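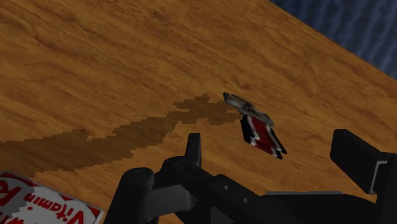 Grippers on trial, before anyone buys one

The packing firm Skuretti wanted to know which gripper to order for its new line in Urstead. It handles small boxed goods, most of them light and a good many with slippery sides. Four suppliers sent brochures. None of the brochures settled the question.

So the firm went to Drinden, a small test bureau that tries out robot hands in simulation before any metal is bolted down. The job took from April into early summer. Each gripper was put on the same arm, over the same wooden table, and given the same boxes to pick up.

The bureau ran 3000 picks for each hand, using 6 box sizes. One camera looked down the fingers and another watched the whole arm. The view down the fingers is the one the engineers spend most time with. A box that tilts in the grip, or comes away from it, shows up there first. 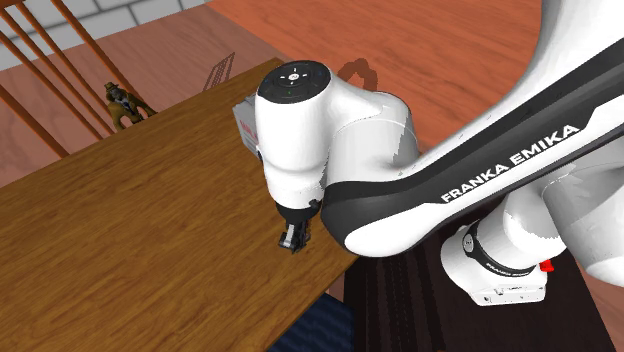
The Franka Emika arm over the simulated table, seen from the wider camera.

The plainest hand in the test, with two short parallel fingers, did better than expected. It dropped 25 boxes in the full run. A wider model with soft pads dropped 481, nearly all of them when the arm came in at a steep angle. The pads bent, the box turned, and the grip was lost.

Drinden is careful about what these figures mean. Friction is hard to get right in a simulator, and real cardboard picks up dust and damp. The bureau treats the results as a way of crossing names off a list – the last two or three still have to be tried on a real bench.

Camera position mattered too. With the wide view alone, the controller often misjudged how far the fingers were from the box. Adding the close view put most of that right, though it slowed each pick a little.

Skuretti has now asked for two of the hands on loan. They will be fitted at the Cárdenas workshop, next door to the Urstead site, and run on real stock for a month. The soft pads are not among them, although the maker has offered to send a stiffer set.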